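Closing the Pool Without Regretting It in May

Most damage to a backyard pool happens while it sits under a cover. Water left in a pipe freezes, the pipe splits, and the owner finds out when the pump is switched on again. Alper Soylu has closed pools in and near Flinham for long enough to be tired of fixing the same cracked skimmer.

His work starts with the water. Chlorine and pH are brought into range before anything is drained or covered, and the pool is brushed and vacuumed. Leaves left on the floor will stain plaster over a winter.
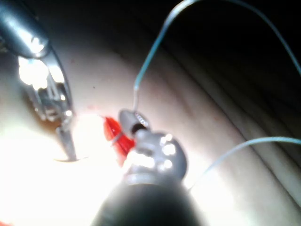

Soylu says that the lines come next, and that people tend to rush them. A shop vacuum will clear a short run, he adds, but a long one to a far return needs a proper blower, and the plug goes in while air is still coming out.

The water level depends on the cover. A mesh cover lets rain and snowmelt through, so the pool is lowered further. A solid cover needs the water underneath to help carry the load, and a small pump on top to clear puddles. Either way, check the manual for the liner – vinyl can shrink and pull loose if too much water is taken out.
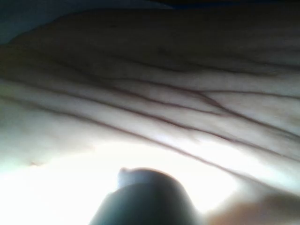
Filters get less attention than they should. A sand filter is backwashed and its drain plug pulled. Cartridges come out, get hosed down and spend the winter in the garage. Put the plugs in the pump basket, where they will be easy to find.

Cost is the usual reason owners put the job off. Sezer, a service company in Skirkholm, charges by pool size, with 2,000 gallons as its smallest category. Its crews need about 2 hours for a plain rectangular pool and longer if there is a spa attached.

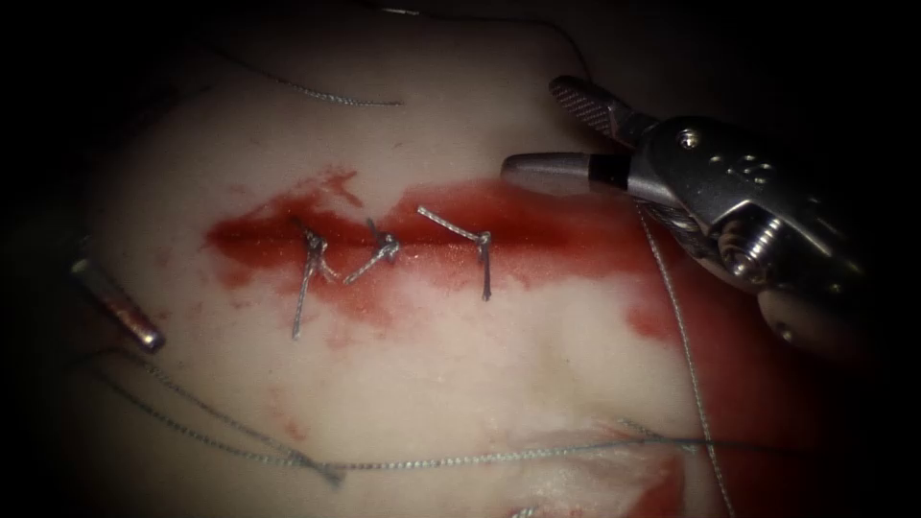 Vol. 5, page 2

Once the cover is on, walk out after every storm. Tighten any strap that has gone slack and sweep off wet leaves before they freeze in place. Water bags on an older cover should be filled only partway – ice needs room to expand.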